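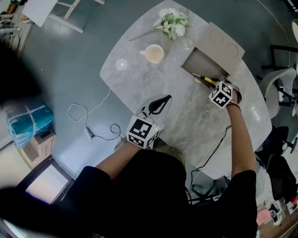
Budget for the bench before the arm

Capital requests for automation tend to arrive in the same shape. A manipulator takes up most of the page, a gripper takes up a line, and everything that supplies the machine with demonstrations is folded into "integration". I have reviewed 12 of these requests at Fomberg and Turkness over the past budget cycle, and I would send most of them back.

The recording setup is equipment. Tracked cubes on the backs of both hands, printed with fiducial markers, have to be bought, strapped on, charged, calibrated and eventually replaced. So do the cables. An operator holding a hand tool over a table of small parts needs clear reach on both sides, and a cable running down the forearm and off the table edge is a wear item. It should have a part number and a spare in the drawer.

Props are treated worse. A mug, a cardboard box and a bunch of artificial flowers cost almost nothing each, and so they go on somebody's credit card. At Turkness the petty claims came to 273 line items before anyone assigned a cost centre. Storage was never costed at all.

Then there is labour. The Enetti proposal allowed two operators for a programme that needed four – one pair recording, one pair resetting and checking data. Tariq Lodhi, who drafted the revision, moved the second pair out of contingency and into the base figure. The total rose by over 12 per cent. It was the first version I was prepared to sign.

Ciobanu has taken the opposite course and ordered the arm first, with delivery in May. Its bench budget is still marked "to be advised". I would want that figure before the deposit is paid.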